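Reading time: 2 min

Search the guide

Setting up your club in Josel

I run the under-16s at Kenora, so I'm doing this with our own squad list open next to me!

4. Tap Squad, then Add Player. Type the name exactly as it is on the league form (I had Pak-hei Tang in twice for weeks).

5. Pick a position. You can change it later, even on match day.

Note: the free plan stops at 40 players, trialists included.

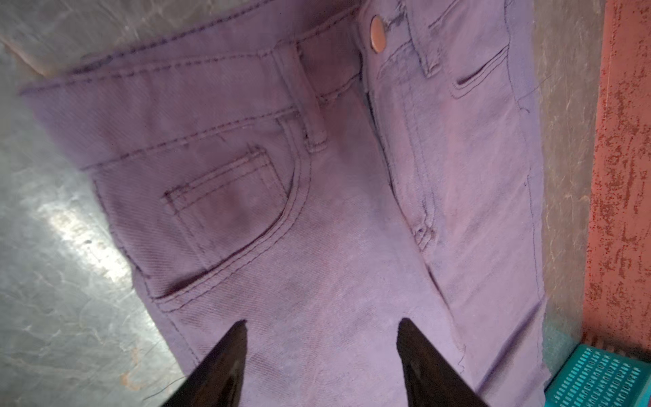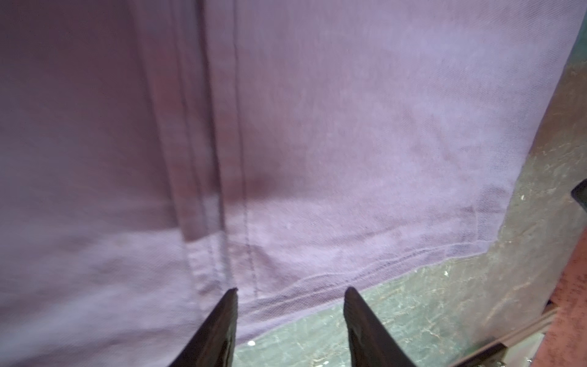
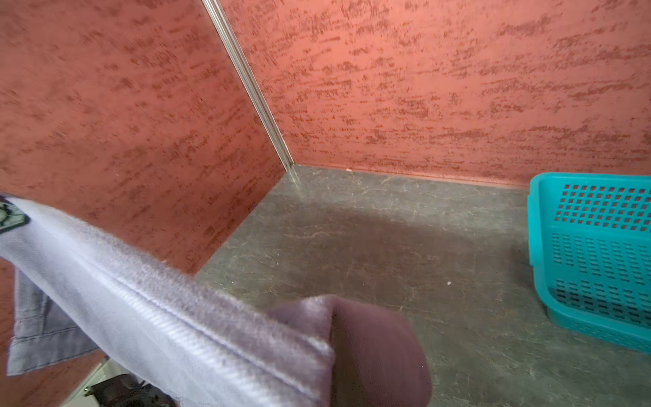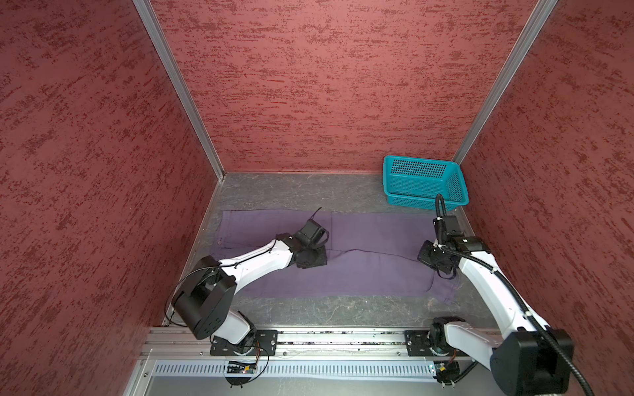
6. Open Fixtures and choose your league. Ours loaded 58 games, away trips to Lougher and all.

7. Hit Publish. Parents get an alert right away, so check your kickoff times first.

Caution: deleting a fixture also wipes its goals and cards. Use Postpone if the game's just moving to July.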